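Procedimento 147

O apartamento foi entregue a Eglė Stankevičius às sete da manhã, com a chave, o inventário e o formulário da Promine. O inventário tinha 681 linhas. A sala ocupava 89. A mesa de centro era uma delas: madeira, escura, tampo com veio, estado a determinar.

O procedimento 147 manda começar pelo que está em cima das coisas e só depois passar às coisas. Eglė registou o tabuleiro, a taça branca, as colheres. A coluna «proprietário» ficou em branco. Na ficha anterior, assinada por um técnico da Kumeck, constava o nome Grigaitė, riscado a lápis. 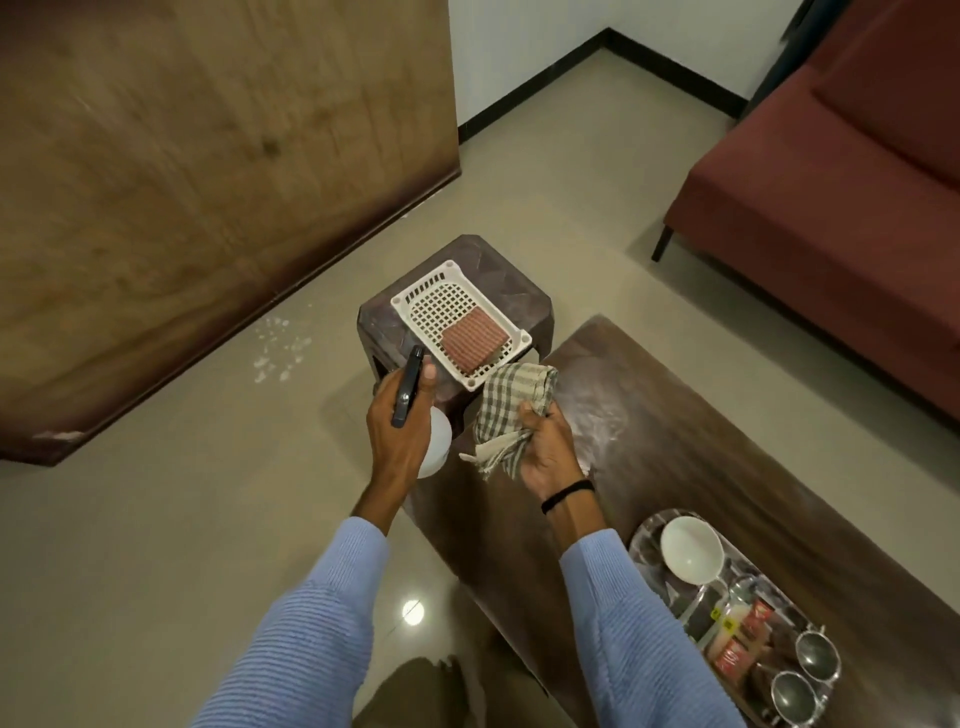 A senhora Grigaitė tinha vivido ali até julho. O contrato previa a conservação do recheio por um prazo de até 904 dias, contados da saída, e a limpeza periódica das superfícies horizontais. O contrato não dizia para quem. Eglė perguntara uma vez, por escrito. A Promine respondeu com uma segunda via do formulário.

Aplicou o produto Filtach da direita para a esquerda. Tempo de espera: o do rótulo. Durante a espera não se deve tocar no tampo nem sentar no sofá. Ficou de pé e leu as linhas seguintes do inventário. A linha do sofá tinha uma observação: «lado esquerdo, uso diário».
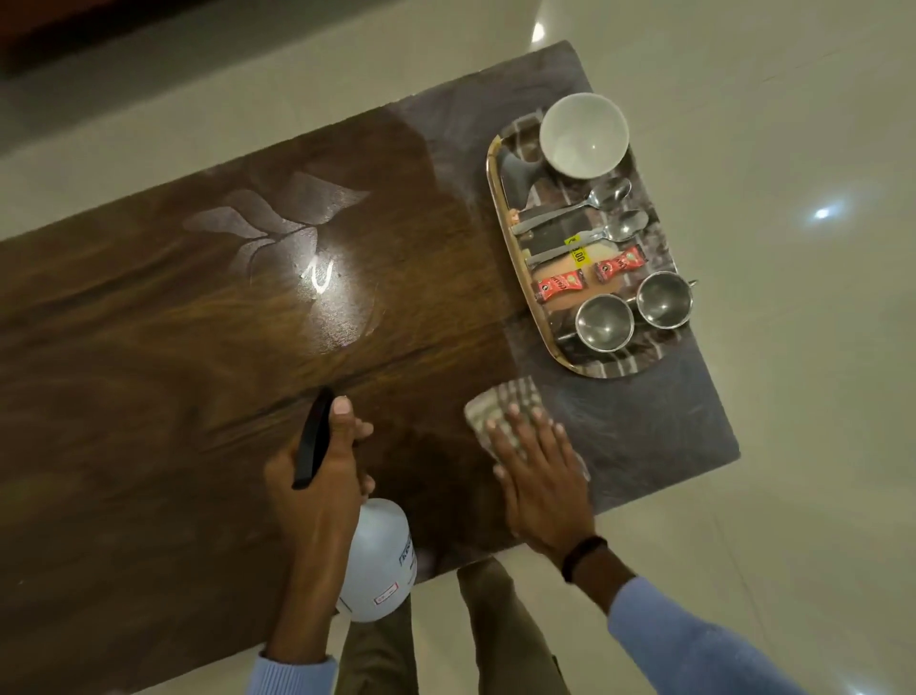
Não havia observação semelhante para o lado direito. Procurou nas fichas antigas e encontrou a mesma frase em todas, com a mesma letra. Alguém a copiava a cada visita. Era possível que a primeira tivesse sido escrita pela própria moradora.

O tabuleiro devia voltar à posição de origem. O desvio admitido era de um dedo. Pegou-lhe pelas duas pontas, como manda a alínea c, e os objetos vieram com ele.

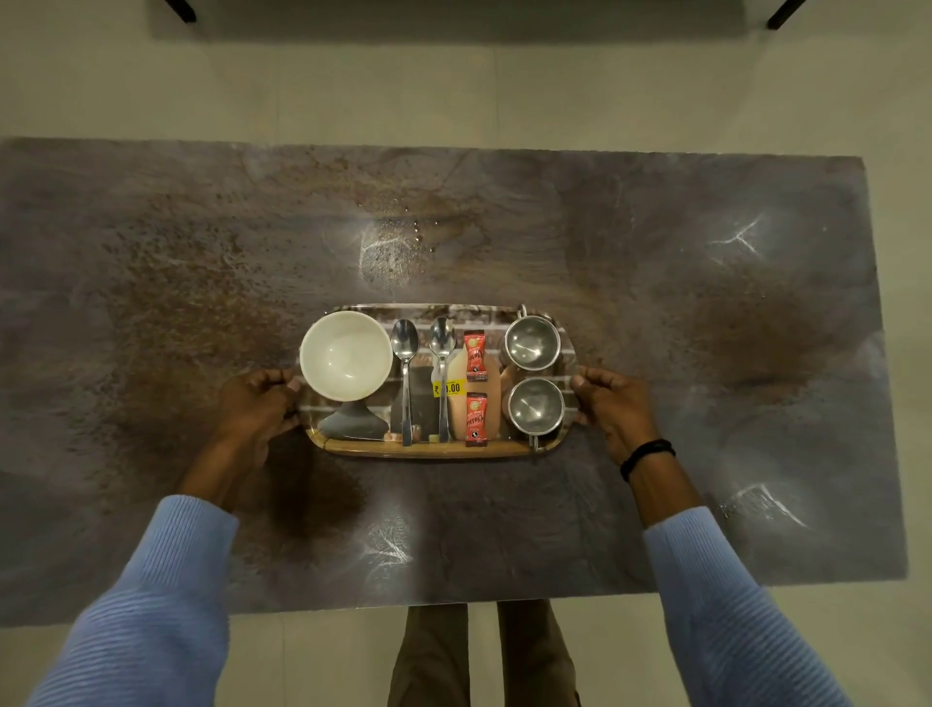
O tabuleiro, seguro pelas duas pontas, com a taça e as colheres.

Faltava a segunda passagem. O pano dobra-se em quatro e muda-se de face quando deixa de deslizar. Eglė trabalhou no sentido do veio, com o pulverizador na mão esquerda. Às nove e vinte deu o tampo por concluído e escreveu «bom» na coluna do estado.

Depois leu a linha do sofá mais uma vez. Copiou a observação para a ficha nova, palavra por palavra, e acrescentou a hora. Na coluna «proprietário» escreveu Grigaitė, a tinta.
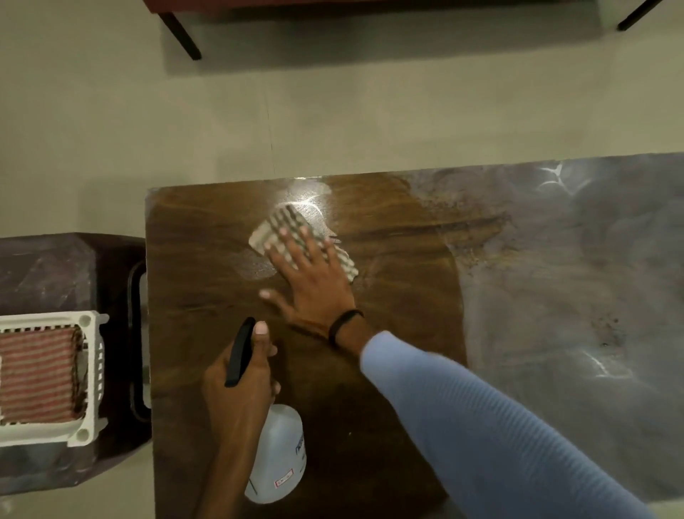 Anexo: ocorrências

Linha do sofá: sem alteração. O técnico sentou-se do lado direito durante quatro minutos, fora do tempo de espera. Não foi detetado incumprimento.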